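Last updated: February 19, 2019

Firkix Robotics Course
Handout 7: Reaching a wall panel

February 19, 2019By the course staff, Workholm Lab

Each pair gets 34 minutes on the arm. Read the Karimi notes on wrist frames before your turn, and bring your own pose file.

Start with the arm low and the fingers clear of the cabinet. Save this as pose 1. Check the wrist view before you send any move, and keep your speed at the setting on the lab sheet.
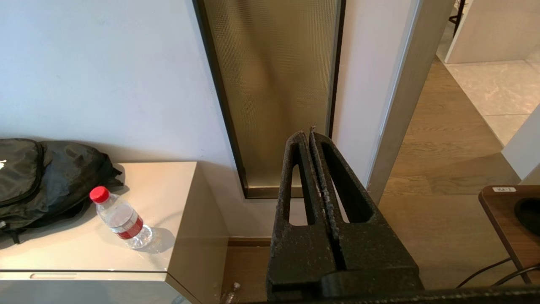
Most lost marks last June came from skipping the approach pose. Plan to a point short of the wall, stop, and then go in along a straight line. If the planner returns a path that swings the elbow toward the door, reject it and plan again.

The target is the wall thermostat. You are graded on position only, so do not press anything. The rocker switches next to it are out of bounds.

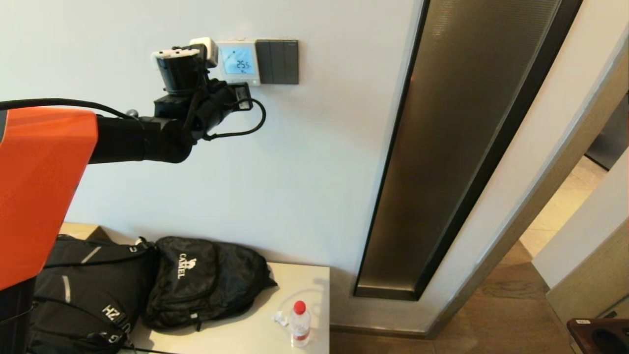 Watch the cable at the wrist when the last joint turns. If it pulls tight, back off and use the other wrist solution. Log both attempts in Zistach, including the ones you stopped.

Write-up: 2 pages, joint angles in a table, due before the next lab.

Questions: see the Workholm Lab front desk. © Firkix Robotics Course. Back to top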